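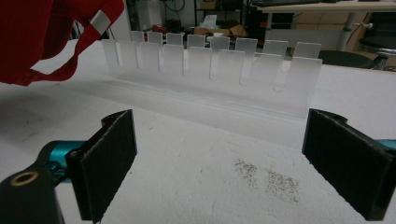
The Trinureo's padded fingers, wide open, with the acrylic rack on the far side of the table.

Trinureo hand-held gripper by Skeren: review

Saturday, May 12, 2018

I've had the Trinureo for 2 months now and I still look forward to picking it up, so take the gushing with that in mind. It's a gripper you hold and work yourself, with a camera on it, and the idea is that you do the job by hand and use the recording later to teach a proper arm. Skeren sell it as a kit at £1689 with the Trarniveck software thrown in for a year.

Putting it together took me an evening. The instructions are clear except for the page on the trigger cable, which shows the older handle (mine went in back to front first time, no harm done). I love that the mount has a brass-coloured threaded insert. I've had these pads on and off more often than I'd like to admit, and screwing straight into plastic never lasts.

The pads are what I'd buy it for. They're black with a fuzzy, felt- or foam-like surface, and they hold smooth acrylic far better than the bare rubber on my last gripper. My main job has been lifting and shifting slotted racks, the milky see-through sort with rows of upright tabs, and that's fiddly stuff! Squeeze a tab too hard and you can feel it bend. With the Trinureo you get a proper sense of that through the trigger, and after a few goes I was picking up by the end tab without thinking about it.

The fingers open nice and wide too, and from the camera you get both of them plus plenty of table in between, so lining up is easy. The teal-blue body is glossy and shows every fingerprint, but I like the colour.

Grumbles? The pads pick up fluff, and I go over them with sticky tape before each session. Frosted plastic under a bright lamp can also confuse Trarniveck's tracking; turning the lamp down sorted most of it. And at 56 minutes a charge, the battery is stingy. Buy the spare.

I did try the Liew clamp before this. It's cheaper and lighter, but the fingers wobbled and I gave up on it after a week. The Trinureo has logged 3000 grabs on my counter and the hinge is as tight as when it arrived.

Spare pads come in pairs from Skeren's own shop, and the set for round objects should follow later in the year. I'll add a note when I've tried them.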